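Print this page | E-mail this page

4. What the handover diaries told me

I should start with the part of the Fokine study I got wrong. When I planned it, I thought the hard bit of living in two homes would be the big stuff: which school, whose turn for the winter holiday, who pays for braces. So I built the first diary form around big stuff. The parents and kids in Nesside filled it in very politely and then used the blank space at the bottom (which I'd almost left off!) to write to me about gym shoes.

Gym shoes, retainers, a library book due back from the wrong house, the good charger. In the end we had 3,172 diary entries from 431 families over 12 weeks, and the word "forgot" turns up in so many of them that I gave it its own code. I've already gone through the sampling in Section 3, so I won't repeat it, except to say that these were all families with an arrangement in place and no open court case. Families in the middle of a dispute may look very different and I wouldn't want anyone stretching these results to cover them.

4.1 One child, one bag, two sets of rules

The bag is where I'd begin if I were writing a leaflet for parents. Some kids carried everything back and forth. Some had doubles of nearly everything and carried just a backpack. And a good number were supposed to have doubles but really had one decent set and one set of leftovers, usually the pajamas that had gotten too short.

Kids minded the third setup most, and they minded it more than having no doubles at all. One girl wrote that at one house she felt like she was "borrowing my own pants." I had to put the diary down for a minute after that one.

Figure 1. Two arms over a shared tabletop.

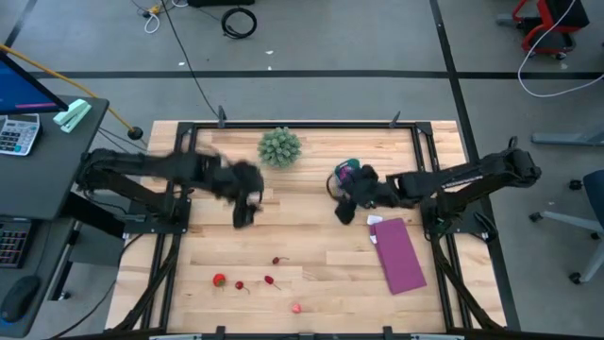

Parents talked about the handover as a moment, usually a time of day ("six o'clock, in the driveway"), while the kids wrote about it as something that went on all evening. They'd arrive, unpack, remember the thing they left, decide whether it was worth asking for, and sometimes not ask. I started sketching this as two adults working from either side of one space, which is pretty much the layout in Figure 1, with an arm on the left and an arm on the right, both reaching in over the same table. Look at the small teal and purple item by the right-hand gripper. It's partly hidden behind it, and that's how a lot of the entries read to me: the parent nearest the problem was busy with it, and the other one couldn't see what was going on. Most of the arguments in the diaries weren't about wanting different things. Dad had already washed the uniform, Mom had already bought a second one, and each was a bit hurt that the other hadn't noticed.

4.2 Who does the remembering

I expected to find that the parent with more overnights did more of the remembering. Sometimes, sure. But again and again it was the child, and often the oldest child on behalf of the younger ones. A boy in the older group kept a list taped inside a closet door at each house, and he updated both of them. He seemed proud of it and also pretty tired of it, sometimes in the same entry.

Families who used the Nieto checklist (a plain one-page sheet, included with the study materials) handed some of that work back to the adults. What helped, as far as I can tell from the entries, was that the sheet had a box for who would bring the thing over if it got left behind. With a name in the box, kids were more willing to ask. I can't claim the sheet caused that, because parents who fill in sheets may be easier to ask in the first place. We didn't assign it at random, and I wish we had.

The Lorka group, which joined for the second of our 2 rounds, did without the sheet and agreed on a "no-fault return" instead: anything forgotten gets brought over the next day with no comment. Kids loved the "no comment" bit. Parents found it quite hard, going by what they wrote.

4.3 Things that stay put

Some belongings never traveled, and I hadn't planned to ask about those at all. But kids brought them up on their own: a lamp, a particular blanket, a fish tank. They liked having something at each house that was just there when they walked in. In October we added a question about it, and answers ran longer than for anything else on the form. Several children picked things that adults would call decoration. A fake plant on a windowsill came up, and its owner said it was best because neither parent could forget to water it.

Figure 2. Potted artificial plant on a light-colored wooden tabletop, with a black gripper at either side overhead.

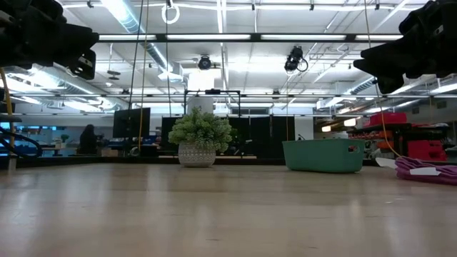
4.4 What I'd be careful about

Diaries flatter people who like writing. The families who dropped out early wrote short entries before they stopped, so I suspect I'm missing the ones for whom handovers were going either very smoothly or very badly. I also read every entry myself, and I grew up between two houses, so I had opinions about gym shoes before I started. A second reader coded a share of the entries, and where we disagreed I've gone with the more cautious code.

The age split, which I'd hoped to say more about here, is in Section 5.

Comments (4)

twohousemom
The leftovers drawer. Ouch. Went and checked ours after reading this and yep, too-short pajamas. Replaced them tonight.

pk_reader
Did you look at kids who travel a long way between homes? Ours is a train ride, so bringing something over the next day isn't going to happen.

gradstudent_fam
Is the sheet in the study materials okay to reuse in a parenting class? I like the box for who brings it over.

Grandpa on duty
You left out grandparents. Half the forgotten stuff in this family ends up in my car.

Contact us | Copyright Fokine Study, all rights reserved | Back to top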